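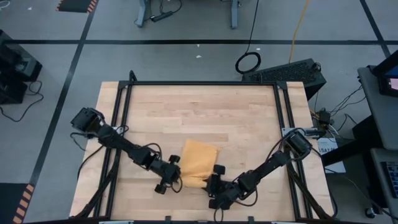 Towel folding

Towel folding is the reduction of a rectangular cloth to a smaller, layered shape for storage, transport or display. The term covers bath, hand and kitchen towels as well as cleaning cloths. It is usually treated separately from garment folding, where sleeves and seams decide the order of the folds.

Terminology

A fold line parallel to the long sides is called a lengthwise fold. A fold line parallel to the short sides is a cross fold. The edge at which the cloth doubles back on itself is the folded edge, and the side where the hems meet is the open edge. A strip is a towel that has had one or more lengthwise folds and no cross folds. A bunch is a gathered area in which the layers no longer lie flat.

Preparation

The towel is spread on a flat surface and the corners are drawn outward until the hems are straight. Care labels are turned to the underside. Creases left at this stage are carried into every later layer. A cloth with one corner pulled out farther than the others will fold out of square, and the error grows with each fold.

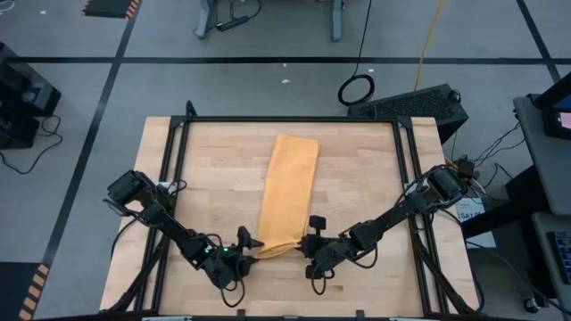 Household Textiles Section, Westau Reference Collection

Strip fold

In the strip fold, the long sides are brought toward each other until the towel forms a narrow band. A yellow-orange towel folded in this way, on a butcher-block top, may be flat and wide at one end and narrower and creased at the other. The uneven end is opened and laid again before any cross fold is made. Smoothing proceeds from the flat end toward the bunched end.

The strip is an intermediate form in most methods. It may be hung over a rail as it is, rolled from one short end, or cross-folded into a block.

Half and third folds

Two lengthwise folds in half give four layers. Folding in thirds gives three layers and allows both long hems to be hidden inside. The Vikero method, described by Kolbrún Bech, uses thirds in both directions and gives nine layers. The Ersoy method uses halves throughout. A towel 600 mm wide yields a strip 200 mm wide when folded in thirds and 150 mm wide after two folds in half.

Stacking

Folded towels are placed with the folded edge toward the front of the shelf. Stacks of unequal blocks lean toward the thinner side. Remzi Uysal recommends turning every second towel end for end where the hems are thick.

See also: Rolling (textiles); Hem; Linen closet

Entry by Tarık Güler, revised by Yavuz Işık

Contact the editors | © Westau Reference Collection | Back to top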